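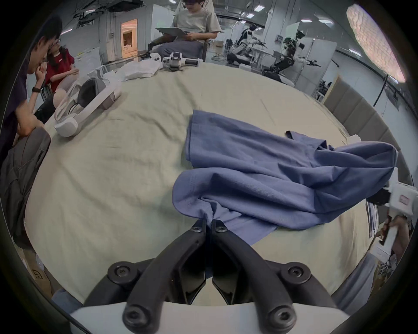 Blue t-shirt, got it by the hem.

29 October 2024

Shirts again. My forearms have opinions about shirts. We're on the folding set for Panen now and the list says 200 good ones in plain cotton before we're allowed to touch anything with buttons, so it was me and the blue tee for most of the morning, pinch, lift, lay it flat, fold, fold, let go, scrunch it up, start over. I've folded more laundry at work since August than I have at home in my whole life, and Mum thinks this is the funniest thing that's ever happened to me.

What I'm getting fussy about is the scrunch. If you mess the shirt up the same lazy way every time, the model just learns my lazy scrunch, and then somebody drops a shirt on the table like a normal person and it hasn't a clue. Shalini caught me at it last week when she was going through the Thygesen batch. She'd lined up the starting positions side by side and it was the same sad little heap over and over with the sleeve poking out to the right! So now I try to be creative. Dropped from up high, rolled into a sausage, half inside out, bunched with the hem underneath. Half inside out is the worst by miles, I had to bin a whole run of those because I kept fishing around for the collar and the rule is no fishing. If you can't find the edge in a couple of tries you stop and call it a dud.

I'm better with the left hand than I was. The trick (Angelica's, I can't claim it) is to come in with the fingers nearly flat to the cloth and close slowly, so you take one layer of fabric and leave the other one lying there. If I rush it I get the shirt and a good pinch of the tablecloth as well and the lot comes up together. Did that twice before morning tea.
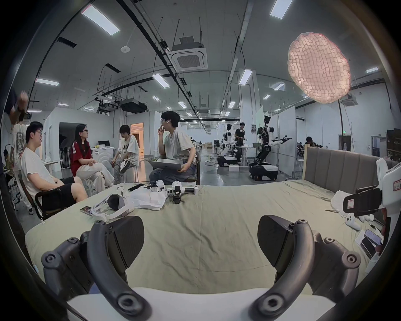 Fingers wide open, headset parked over on the sheet.

Had a long sit down in the middle of the day while the files copied across. 900 episodes in the folder as of lunch, which sounds like heaps until you remember Panen wants 3,000. And that's before Shalini goes through and tosses the ones where I've hesitated. She's strict about hesitating. She says the learner can't tell the difference between me thinking and me doing something on purpose, so if I hover over a sleeve for three seconds wondering what's for tea, I've taught it to hover. I find that a bit haunting, to be fair. Somewhere in those files is me deciding on dumplings.

We had a bit of an argument about whether the clutter should stay. I like it tidy. I'd clear everything off if it was up to me, the headset, the phones, the plastic bag, the lot. Angelica reckons leave it, because real tables have junk on them and the last set we did for Rerton was so clean that the policy went to pieces the first time there was a mug in view. She's probably right. I did point out that it's always the same junk, though, and we can't call that variety if it's been the same bag for days. So the compromise is we shuffle it every so often and write down when. Guess who's writing it down.

Speaking of which, my notes are a mess and I need to sort them before they go in the sheet. I've got "bad l. grip" next to a bunch of numbers and I can't remember if I meant the left grip or a loose grip. Will have to watch them back.

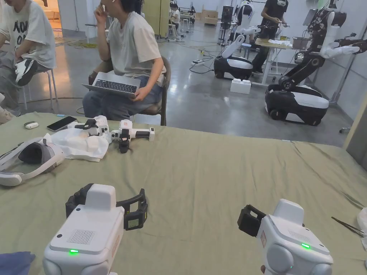
Both grippers up, green lights showing.

The afternoon was two-handed stuff, my favourite. There's a rhythm to it once you stop thinking - both hands in, both close, up, shake, down. I did a stretch of 100 with barely a pause and came out of it a bit dazed, like after a long drive. Shoulders are cooked. I've been holding my elbows out too far again and I can feel it right up the neck, so it's a heat pack and an early one tonight.

Lost one batch, which stung. I'd done the start-up check in the wrong order and the two sides came out of sync, left running a touch ahead of the right, and you can't fix that after. Small batch, at least. I've stuck a note on my own water bottle that says CHECK BOTH.

Girnov rang late in the day wanting to know if we could do towels as well, same deal, same sort of numbers. Towels! Big, no sleeves, no inside out, four honest corners. I said yes before they'd finished asking and then had to go and tell Shalini I'd said yes. She did the eyebrows but I think she's keen too, she's already asking about hand towels versus bath sheets and whether the grips will hold anything that thick.

Tomorrow: finish the blue tee, start on the long sleeves, find my good socks. Must ask Angelica for the name of that shoulder stretch.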